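Frequently asked questions - Nallow Storage, Enville

We collected the questions which customers ask us most often by phone and at the counter. If your question is not in the list, please write to us or come to the office on Stemton Road. We are glad to help.

How do I rent a unit?

You can reserve on the website or at the office. To sign the contract you need a photo ID and a proof of your current address, for example an electricity bill. The first month is paid when you sign. After this you receive your gate code, and you can move in on the same day.

What is the shortest time I can rent?

The shortest time is one month. After the first month you can leave whenever you want, if you tell us 14 days before. Please give this notice in writing. An email is enough, but a phone call is not.

Which size do I need?

Our smallest unit has 25 square feet and is good for boxes, suitcases and a bicycle. For the furniture of a one-bedroom apartment most customers take 50 square feet, and they stack things up to the ceiling. For a house with two or three bedrooms, we recommend the unit of 104 square feet. If you took a wrong size, you can change it once without a fee, as long as the other size is free.

At what hours can I enter?

The gate opens at 6 in the morning and closes at 10 in the evening. The office has shorter hours, from 9 to 5. In November we change the outside lights to winter time, but the gate hours stay the same.

Do I bring my own lock?

Yes, every customer uses their own lock. We also sell disc locks at the office. We do not keep a second key, so please leave one with a person you trust. If you lose all the keys, we can cut the lock in your presence, and we charge 34 dollars for it. 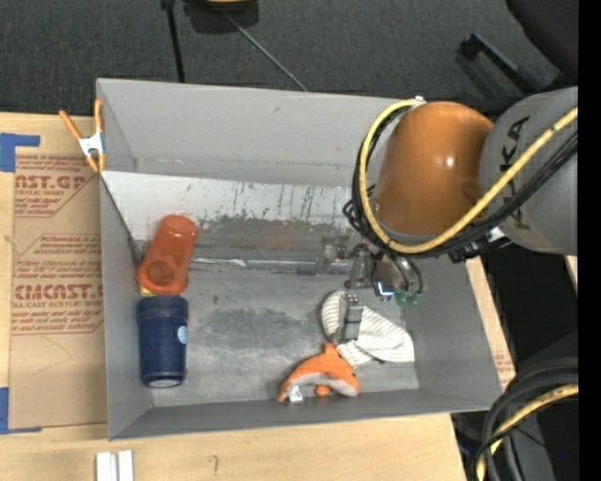

How should I prepare metal things before I store them?

Clean them and let them dry completely. Then wipe a thin layer of machine oil on bare steel, and wrap it in paper or an old cotton sheet. Plastic film is a bad choice, as it keeps the moisture inside. Put heavy pieces on a pallet or on two wooden boards, so that air can pass under them.

Is my property insured?

It is not included in the rent. Many home policies cover also things in storage, so ask your insurer first. If yours does not, you can buy our basic cover, which pays up to 2000 dollars for one unit. Higher amounts are possible, but then we need a written list with values.

What is forbidden to store?

Food, plants, animals, gasoline, gas bottles, paint thinner, fireworks and tires without rims. A lawn mower is allowed when the tank is empty. It is also forbidden to sleep or to run a workshop in the unit.

Are the units heated?

The units in the Christodoulou building are heated and kept dry during the whole year. The units in the yard are not. For paper, photographs, musical instruments and leather furniture please choose the Christodoulou building - the price is higher, but damage from damp is difficult to repair.

Can another person enter my unit?

You may add up to two persons to your contract. Each gets an own gate code. Please don't give your code to a moving company; come with them, or ask us for a code which is valid for one day.

What happens if I pay late?

We send a reminder after five days. After ten days the gate code stops working until the rent is paid. If you have a difficulty, please call us before this - we can often agree on a later date.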